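Early Childhood Program Handouts
Last updated: July
Reading time: 2 minutes

Unit 5: Sorting, Storage and Cleanup in the Preschool Classroom

Prepared by Eldana Shiferaw and Vinh Lý for the Laxdal certificate course 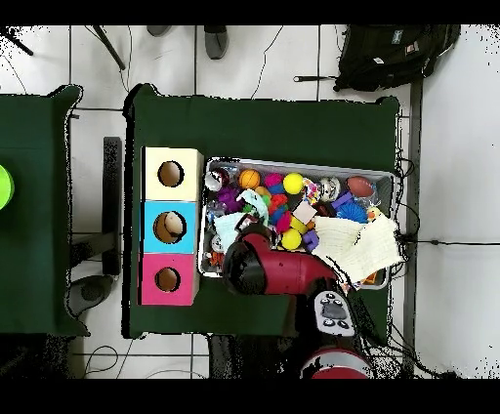
1. Purpose of the unit

Children between three and five learn to classify objects well before they can name the rule they are using. A child who puts every ball in one place has made a category. The teacher's task is to notice the category, supply words for it, and leave room for a different one the next day.

2. Terms

Free sort: the child chooses the rule.
Directed sort: the teacher states the rule in advance.
Re-sort: the same objects are grouped again under a new rule.

Students should be able to tell these apart in a written observation. A directed sort is often recorded by mistake as a free sort when the teacher has given the rule by gesture.

3. Cleanup as instruction

Cleanup is scheduled time and should appear in the lesson plan. Mixed bins are acceptable for open play. For a directed sort, provide one container for each group and keep the number of groups small. Picture labels are preferred to printed words until the second half of the year.

Avoid correcting a child in the middle of a sort. Ask, "Which ones go together?" and record the answer in the child's own words.

4. Assignment

Observe one child during cleanup and submit a report of 200 words. State the type of sort, the rule, and any change of rule. Do not use the child's real name. Reports are submitted to Nhi Ông before 4:00 p.m. on the last day of the unit.

Reading: Caldeira, course reader, chapter 5.

Filed under: Teaching Methods, Preschool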